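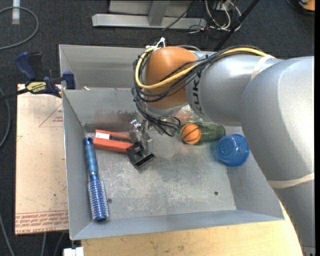

Every July I promise myself that I will get to the garage before the heat does, and every July the heat wins. So I was out there at six in the morning last Saturday with a mug of coffee and the radio turned low, looking at nineteen years of extension cords. If you have lived in Plumville for any length of time you probably have the same pile I do, only yours may be in a closet or under the basement stairs. Cords have a way of collecting, don't they? One comes with the hedge trimmer, one comes with the house, and one comes home with you from your brother-in-law's and never goes back. What I have learned, mostly from making every mistake myself, is that a long cord wants to be carried along in easy loops, the way the thick yellow cable swings around that orange cap, and it wants a tie that holds it without strangling it, like the white one up at the top of the joint there. A cord that is treated like that will last you for years. A cord that is wound tight around your elbow and jammed behind the snow shovel will not, and I have the evidence in a box by the door.

I should say that I was taught the elbow method by my father, who was a wonderful man and a terrible coiler of cords. He wound everything that way: rope, hose, the Christmas lights, the dog's long lead. It feels so tidy while you are doing it! The trouble is that every turn around the elbow puts a little twist in the cord, and the twists stay put. The next time you throw it across the lawn you get a corkscrew, and you stand there flapping it like a bedsheet while the neighbors wave.

Wanda Achterberg was the one who finally set me straight. She ran lights for the Plumville Players from the days when they were still in the old grange hall, and she has coiled more cable than the rest of us put together. She calls her way over-under. You hold one end in your left hand and bring the first loop up the ordinary way, and then for the second loop you turn your right hand so the cord tucks itself underneath, and you go on like that, over and under, until you run out of cord. It took me most of an evening and a good deal of muttering to get it. I kept doing two overs in a row, and Wanda kept taking the cord away from me and shaking it out again. But once your hands have it they keep it, and when you let go of one end and give it a toss, the whole thing lays itself out flat as you please. The one thing to watch is that the end doesn't slip through the middle of the coil, or you will have a row of knots all the way down. Ask me how I know.

Now, ties. I have tried nearly everything, from bread bag clips to my grandson's outgrown shoelaces. The hook-and-loop strips are my favorite, and if you buy them by the roll you can cut them to the length you like. Twist ties are fine for lamp cords and phone chargers. Rubber bands I have given up on altogether, as the ones in my garage had melted into something like taffy by the second summer. Whatever you use, leave it fastened to one end of the cord when you open the coil, so that it is still with you when you want to pack up. I went years without thinking of that and I must have lost 200 of the things in the grass.

While you have everything out on the floor, please do look each one over. Run the cord slowly through your hand with nothing plugged in and feel for nicks, flat places, and stiff spots. Look at the plugs, too, for loose prongs or any browning. I found two that had to go, including the green one I have used on the porch every Christmas since I moved in, which had a split near the plug as long as my thumb. I was sorry to see it go, I admit, but not sorry enough to tape it up and hope. Cut the plug off a bad cord before you get rid of it, so that no kind soul rescues it from the bin and takes it home.

Labels are the last piece, and here I owe Trinity Kapoor a thank-you. She wrote in after my February column on freezer inventories to tell me she uses the same masking tape and marker on her cords, with the length and the month she last checked it. I did all of mine that way on Saturday. It is a small thing, but it is very pleasant to reach up for a 25-footer and know that it is one. I hung them on big wooden pegs along the back wall, long ones to the left, short ones by the light switch, and there is now a stretch of bare floor where I could very nearly park a bicycle.

Several of you have asked whether I would do this as a little get-together, and Wanda has kindly agreed to come and show her over-under on the library lawn on Friday, 27th July, at ten o'clock. Bring a cord or a garden hose that has been giving you grief, and a folding chair if you like to sit. There will be iced tea, and I will have a roll of tape and some markers with me. If it rains we will move inside to the reading room, where we will have to keep our tossing to a minimum.

Next time I hope to get to the matter of paint cans, and how long you can go on keeping a quarter inch of kitchen yellow.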